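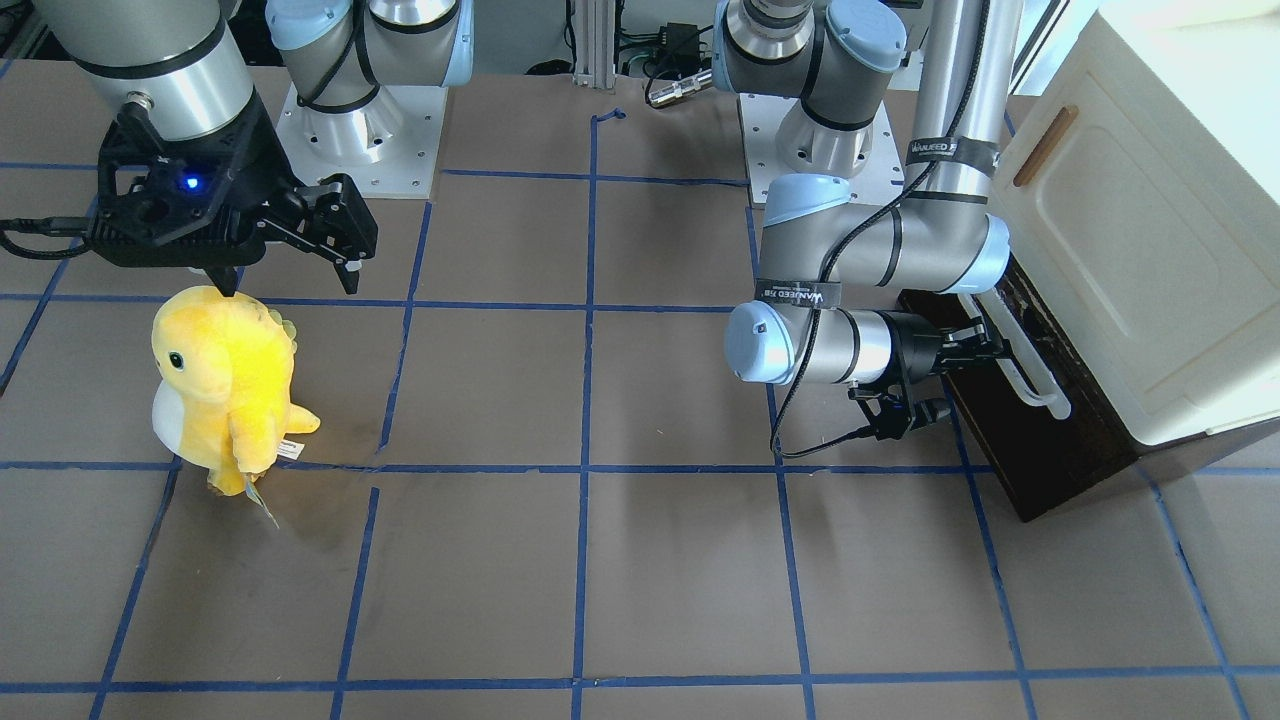

Open day at the Skála paper mill, 5 Jul 2026

Skála opens its doors to the public once a year, and this time I got a place on the morning tour. Our group met at the side gate, signed in, and was given earplugs and a vest. Drita Milošević from the mill office took us through.

The first stop was the pulp hall. The mill runs on recovered paper, mostly office waste and cardboard, which comes in on bales and goes straight into the tanks with warm water. Staples and plastic film get pulled out on a long rope that hangs in the tank. It smells like wet cardboard, and you notice it on your clothes later.

From there we walked along the paper machine, which went in under the old owners, Asten, and has been rebuilt 2 times. It makes a gray board used for book covers and game boxes. You can't talk next to it, so the explanations were given in the corridor before and after. The rolls at the dry end weigh 1000 kilos each and are moved by an overhead crane.

The finishing room was quieter. Mimoza Mladenović showed us how sheets are checked for thickness and let people try the hand gauge. She has worked there for 14 years. Offcuts go back to the tanks.

The tour took longer than the schedule said, and the last part, the water treatment building, was rushed. I would have liked more time there.

Coffee and rolls were in the canteen. Tickets cost nine euros and children get in free. Parking is behind the warehouse. A shorter tour for schools is planned for September, and sign-up is at the mill office.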